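Foot spa review: Vamach home foot bath, after a month of sore feet

Quick one because I've got to get the kids at 3. Bought this in July with my own money, no freebie, no code. Was meant to be a birthday present for my sister but she'd already got herself a massage voucher so, well. Mine now.

It's the Vamach Treva, the mid-size one. There's a smaller one and a big one with a lid. Mine's grey. Paid $76 plus postage from Skundthorpe, the online beauty supply place. Came in a week, box a bit squashed, nothing broken.

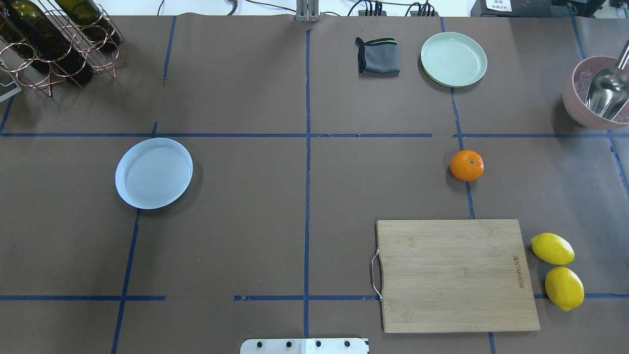
What you get

The tub. Two roller bits that click in the bottom. A pumice thing on a stalk. A sachet of salts that smells like a dentist. Instructions in tiny grey print, which I lost and then found under the fruit bowl.

Cord is 200 cm. Sounds like plenty. Isn't, if your only power point is behind the couch. I drag the armchair over every time, and no, I'm not using an extension cord near a tub of water, thanks Mum.

Heating

Ok so the big question. It does NOT heat cold water. I mean it says it does. I filled it from the cold tap the first night and sat there like a goose for half an hour with lukewarm feet. Fill it with warm water, then switch the heat on, and it holds. That part's good. Watched a whole movie and it was still cosy at the end.

Three settings, low, medium and high. Can't tell low from medium. High is lovely.

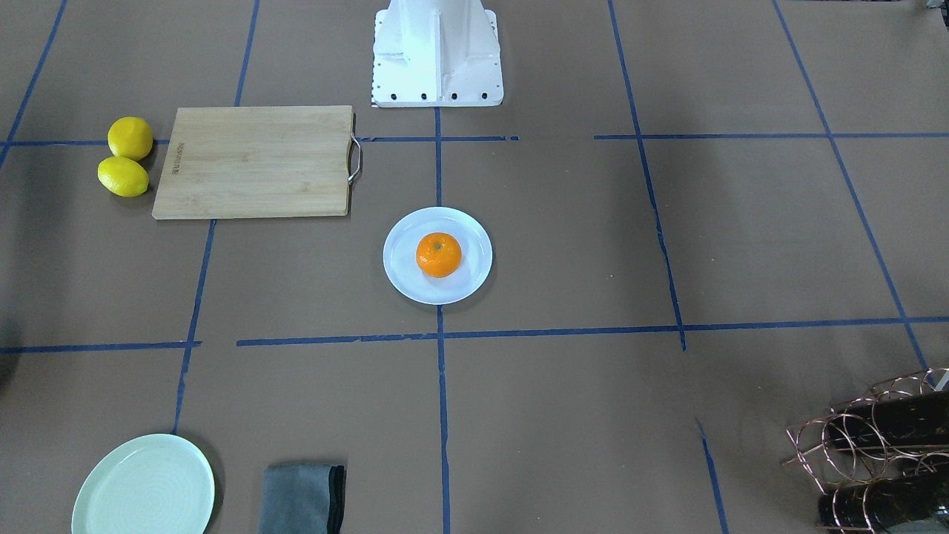
Bubbles and the massage bit

Bubbles are fun. Loud, though. Had to put the captions on. Don't put bath foam in, I did it once and it went up over the sides and onto the rug, which now smells of lavender and wet dog. We don't have a dog.

The vibration is more of a hum. Tickles for a minute and then you stop noticing. If you're after an actual massage you won't get one from this. The rollers are where it's at, but you have to do the work yourself, push your feet back and forth. My arches were so much happier after a week of it. I'm on my feet at the pharmacy counter all day so that's saying somthing.

Fiifi Addo from my work has the Naidu one, which was $455 and has rollers that spin on their own. I had a go at her place. Yes it's better. Is it six times better, no. Hers also weighs a ton and lives in the bathroom permanantly because she can't be bothered moving it. 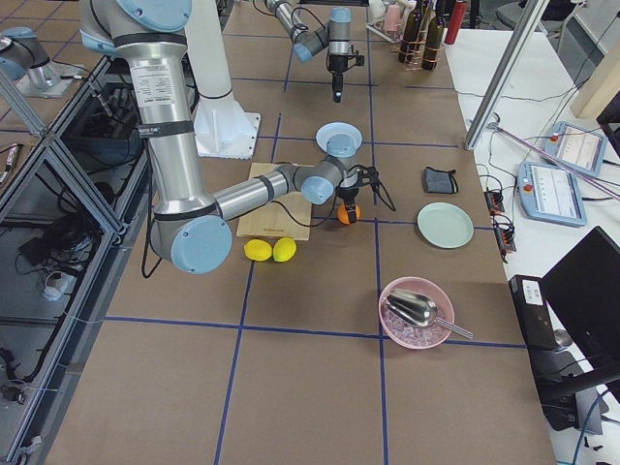
Mine I can carry when it's empty. Full is another story. There's a pour spout at one corner and it's in a daft spot, right near the handle, so you get a wet sleeve. I bail half of it out with a saucepan first. Not glamorous.

Cleaning. Rinse, wipe, leave upside down on a towel. The holes the bubbles come out of get a bit of gunk after a couple of weeks. A splash of white vinegar in warm water, run it ten minutes, fine. Rollers pop out for a scrub. The pumice I threw out, it went crumbly and I've got a proper foot file anyway.

Feet size thing: I'm a women's 9 and there's room. My husband's a 12 and his toes were up against the end. He said he didn't care and then used it four nights running, so.

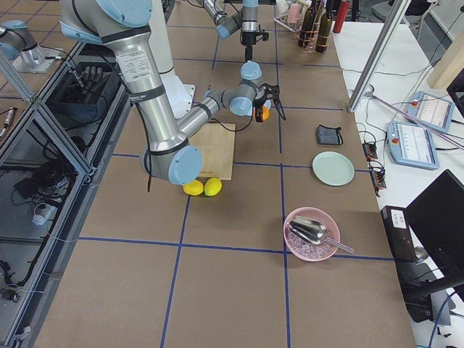
Good and not so good

Good: holds the heat, easy to rinse, rollers, the price, colour doesn't show marks.

Not so good: noise, spout, won't heat from cold, the salts, short cord. Also the beep. It beeps when you turn it on, beeps when you change anything, then beeps five times when it shuts off at the end of the timer. Kids asleep down the hall. No way to turn it off that I've found. If you know one PLEASE leave a comment.

What I put in it

Plain epsom salts, 1000 g bag from the supermarket, a small handful each go. The booklet says salts are okay as long as you rinse after. Sometimes a slice of lemon if I'm feeling fancy. Thick cream after, then cotton socks, then bed.

Would I buy it again? Yep, at that price. Wouldn't pay over a hundred for it. Four out of five, lost one for the beeping.

Polish colours next time, I've got a stack of corals to get through before summer. Gotta run, it's ten to three.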